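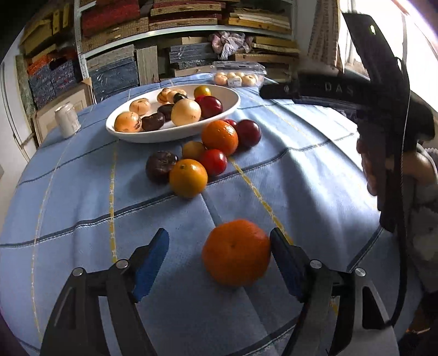
4. Sorting fruit for the table bowl

The Lunness bowl guide says any mix of fruit will keep for a week if you arrange it nicely. We doubt that. Arranging does very little — sorting does most of the work.

4.1 Spread a cloth and tip the loose fruit onto it. A light cloth makes leaks easier to spot.

4.2 Pick up each piece and turn it over. Check the stem end and the underside. Speckles on the skin mean little by themselves. Soft spots mean a lot.

4.3 Put citrus and other firm fruit in first. Plums go on top, where they won't get squashed.

4.4 Stop when the fruit reaches the rim. A heaped oval bowl looks generous until someone pulls out the bottom orange.

Note: Small fruit sold in a clear plastic clamshell can stay in it. Leave the lid on and keep the label until the fruit is eaten.

Note: Giuliana Chávez tested the popular advice to wipe every piece with vinegar. After 7 days she saw no difference. Skip it unless you like the smell.

CAUTION: Keep open drink cans off the cloth while you sort. A tug on one corner is enough to tip them.

4.5 Check the bowl again after 2 days and take out anything bruised. For storage in the refrigerator, go to section 5.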